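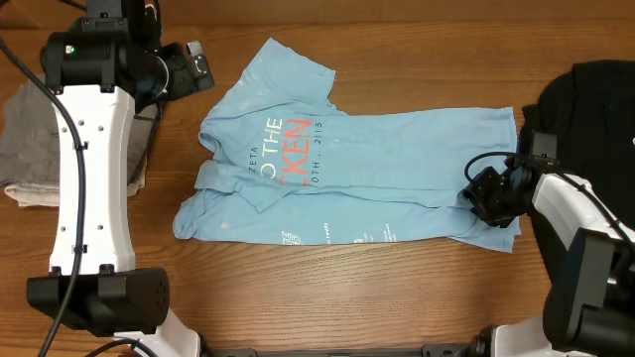

Figure 3. Folding cell at the Plustgate site, with a partly folded T-shirt between the two arms. Other folded cloths lie at the side of the table.

4.2 Changes to the folding task

Before the cell was installed, folding at Plustgate was done by hand at a row of standing tables. Each folder took garments from a bin, checked them for stains and open seams, folded them and stacked them by size. The four steps were never written down as separate jobs. Workers we interviewed described them as one movement, and several had trouble saying at what point they looked for defects. One folder with 8 years on the line told us that she "felt the seam on the way past."

The two-arm cell (Figure 3) splits this movement up. Folding goes to the arms. Checking, sorting and stacking stay with a person, now called a cell attendant, who also lays out each garment and steps in when a fold fails. Short-sleeved T-shirts were chosen as the first product class. They make up the largest share of returned stock at the site and were thought to be the simplest case. Attendants did not fully agree with this. Large chest prints stiffen the fabric, and in their view a printed shirt folds differently from a plain one of the same cut.

We logged 103 interventions during the January observation period. An intervention was recorded each time an attendant paused the cell and touched the garment. The most common cause was a sleeve caught under the body of the shirt, followed by bunching near the collar. In both cases attendants tended to pause the cell early, well before the control software reported an error. Asked how they knew, most pointed to the way the fabric moved when the hem was pulled. This is the same kind of knowledge that hand folders used, applied now to watching.

The new division of work had an effect on pace. Under hand folding, workers set their own rhythm within an hourly target of 100 garments and could slow down after a run of difficult pieces. Attendants have no personal target, but the cell does, and a paused cell shows on the shift screen at Gurnham, where the planning office is located. Three attendants said they sometimes let a poor fold finish and redid it by hand afterward - a practice that keeps the pause count low and does not appear in any log. The intervention figure given above should therefore be read as a lower bound on the manual work involved.

Contact between coworkers also changed. The hand tables stood side by side; the cells are some 2 meters apart, and attendants face the machine. Shift leads reported fewer informal handovers of the kind described by Bognár in earlier work on garment sorting. New staff now learn mainly from the Zenar training module, which covers pausing and restarting but says little about fabric.

Interviews were coded separately by Erhan Akbulut and Uchenna Wike, and differences were settled by discussion. The main disagreement concerned whether laying out a garment should count as preparation or as part of folding. We kept it as its own category - the attendants themselves were divided on the point - and return to it in Section 5.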